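Habits, small rooms and the five-line notebook: a talk with Ulises Retamal

2019-12-02

Ulises Retamal has been running accountability groups out of a rented room in Gillwood for five years. He doesn't like the word coach, though it is printed on his door. "The building manager ordered the sign," he said. "I would have put my name and left it there."

Before this he worked in payroll at a freight company called MacBrayne, where he started at 23 and stayed until his late thirties. He describes those years without much complaint. The work was steady and he was good at it. What bothered him was that he kept making the same plans every winter and dropping them by spring. He wanted to learn to swim, call his brother more often and stop eating dinner at his desk.

"I had read the books," he said. "I had a shelf of them. I could tell you what each one said about goals. I still couldn't swim."

He learned in the end by signing up with two people from his office who also couldn't. They met at the pool in Drillham before work on Tuesdays. If one of them missed, the other two called. The groups he runs now work in much the same way.

Each group has seven members and meets for 56 minutes. I asked about the odd number. He said the room is booked by the hour and the next people like to come in and set up, so he stops four minutes early. Members bring a paper notebook. In it they write five lines a day, covering what they said they would do, what they did, what got in the way, who they told, and what is next. On meeting days they read one page out loud.

There is no app. A friend offered to build one and Retamal said no. "People would be filling it in on the bus on the way over," he said. "Some of them do that with the notebook too, but at least I can tell from the handwriting."
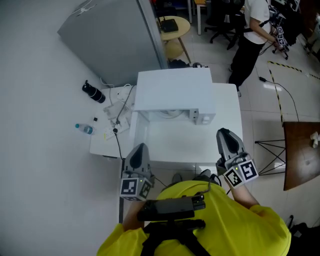 Reading out loud is the part that new members object to most, and Retamal said one man in the October group told him plainly that it felt like being back in school and that he would give it two more weeks. He stayed for the full course and still reads with his head down.

The course itself is called Limula, after a street his grandmother lived on. It costs $700, and he allows payment by the month. So far 1141 people have completed it. He keeps the list in a ledger, a leftover habit from payroll. He doesn't publish a success rate and was short with me when I asked for one.

"Success at what?" he said. "One woman came in to write a novel and left with a regular bedtime. She was happy. I wouldn't know which column to put her in."

He is also careful about what the groups can't do. If somebody is clearly struggling with depression or drinking, he gives them the number of a clinic and asks them to call it before the next meeting. He has asked a few people to leave the group until they had done so. Most came back.

Next year he plans to add an early group for people who work nights. It will meet at 7:30 in the morning, in the same room, and he is still looking for someone to lead it with him. His own notebook was on the chair beside him while we talked. The line for that day said to fix the back step.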